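Sheet mask

From the Hestisholm Home and Bath Encyclopedia, an open reference written by its readers. Entry by Nhàn Khổng, last revised Dec 17, 2021.

A sheet mask is a piece of thin material cut to the shape of a face, soaked in a watery lotion, and laid over the skin for a while before being peeled off again. I've been using them since my college days in Trostthorpe (my roommate bought them by the boxful!), and I volunteered for this entry mostly so I could argue with the old one, which called them "a kind of damp napkin." They're a little more than that.

Material and cut

Most of the masks I've bought are cotton or some sort of plant fiber blend, though you'll also run into clear gel ones that slide down your neck the second you sit up. Whatever the material, the cut is much the same: openings for the eyes and mouth, and either a hole or a flap for the nose. Many have little slits along the outer edge so the sheet can overlap itself around the jaw and temples. A flat thing on a round head is going to wrinkle somewhere, and the edge is a good place for it to happen.

Some brands fold the mask together with a backing sheet, and this trips people up. The backing keeps the wet layers from sticking to each other and is meant to come off. I once wore mine for a whole phone call with my aunt and wondered why nothing felt cool.

The liquid is called essence or serum on the packet, depending on who's selling it. It's mainly water, usually with glycerin and whatever the packet is bragging about that season.

Putting one on

Wash your face and pat it dry first. Unfold the mask slowly, find the eye holes, and start at the forehead - then work down over the nose and out to the cheeks, pressing from the middle so the air bubbles get pushed to the sides. Lying down is easier than standing at a mirror. Follow the time on the packet, and if the sheet starts to feel dry, take it off early.

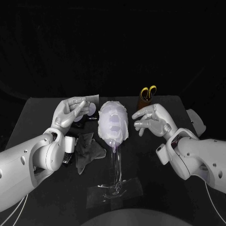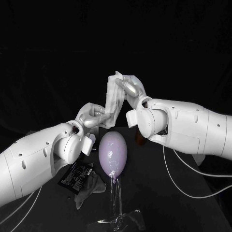 First picture: a sheet mask on a mannequin head. Second picture: a creased paper towel held over a wet, glossy egg-shaped balloon.

Practice heads

Beauty schools like to start students on a mannequin head, and I think that's smart. It lies still and you can redo the nose as many times as you want. Sibusiso Dlamini, who taught the evening facial course I took one March, had us do it on a head 3 times before we were allowed near each other. Balloons turn up in classes too, as a stand-in for skin when the lesson is about a light touch. Press too hard or drag a fingernail and you'll know right away!

Wiping off

There are two camps here. One pats the leftover essence in with the fingertips and leaves it. The other (mine, in summer) blots the extra with a tissue or a soft paper towel. Fold the towel into a pad and press, don't rub. For wiping off something heavier, like a cream or a wash-off mask, a damp washcloth is kinder to your face.

See also: Cotton pads; Facial tissue; Washcloth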